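Numudgate Equipment Review
Wistus tabletop arm kit: acceptance checklist with comments
Checked 12th June. Supplier: Buvovel. Kit price as quoted: £1,995, gripper included.

1. Mounting and reach
Result: pass. Fixings were tight when tested by hand. Reach was measured at 810 mm against the supplier's data sheet and is accepted.

2. Grip on household items
Result: pass with comment. The trial task uses enamel-rimmed and glossy mugs and a wooden mug tree. The gripper can hold a mug at a tilt, but the reviewer asks that the closing force be set again whenever the type of mug is changed.

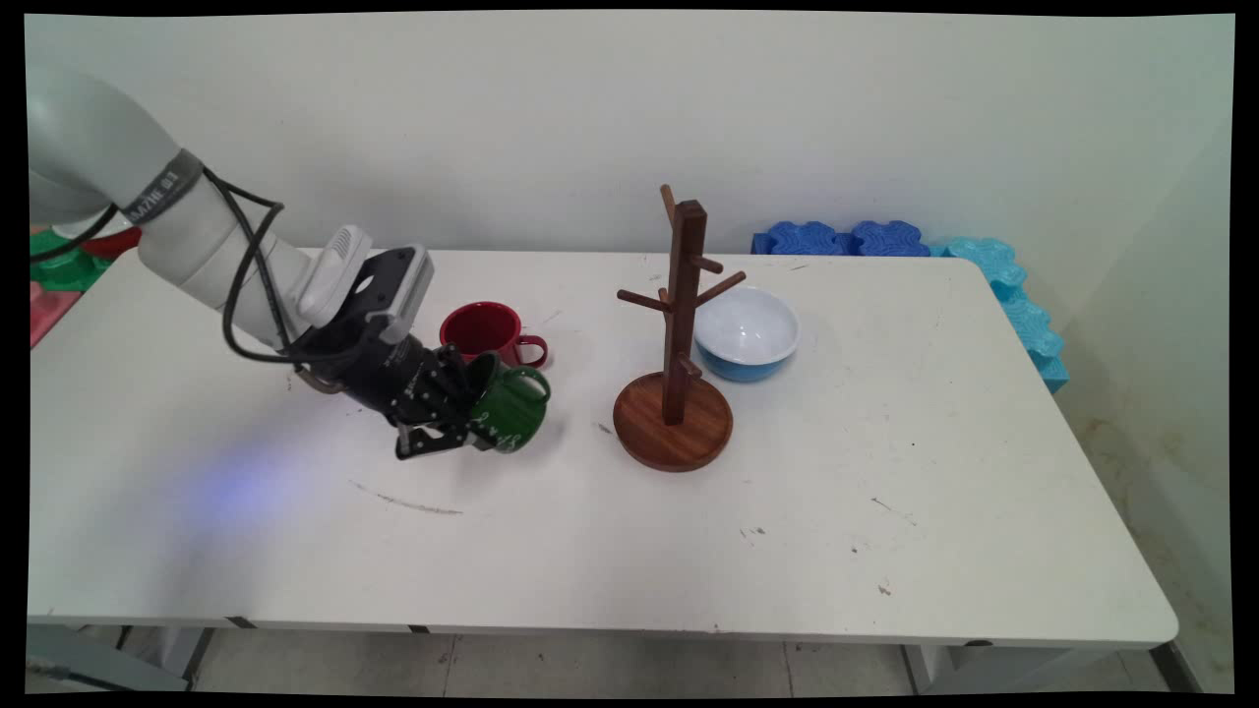 Photo: Vương / Numudgate Equipment Review

3. Cables
Result: comment. Cable loops stand clear of the arm. Buvovel is to supply extra clips and confirm the smallest safe bend. To be checked again before purchase.

4. Work surface and surround
Result: pass. Scuffs on the tabletop are cosmetic and do not affect the rating. Foam blocks along the back and right side are to remain in place during all trials.

5. Objects out of position
Result: comment. Operators must stop the arm before reaching in to right a mug or move the stand.

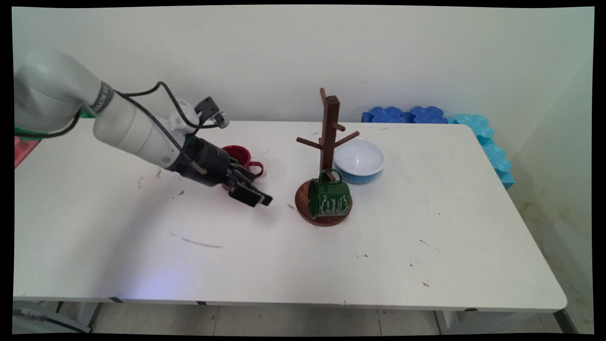
The written procedure supplied with the kit does not state this clearly, and a revised page has been requested. The stop button must also be placed within 300 mm of the operator's seat.

6. Documents
Result: fail. The service agreement lists a yearly visit in February but gives no response time for faults.

Overall: conditional acceptance. Items 3, 5 and 6 remain open with the supplier.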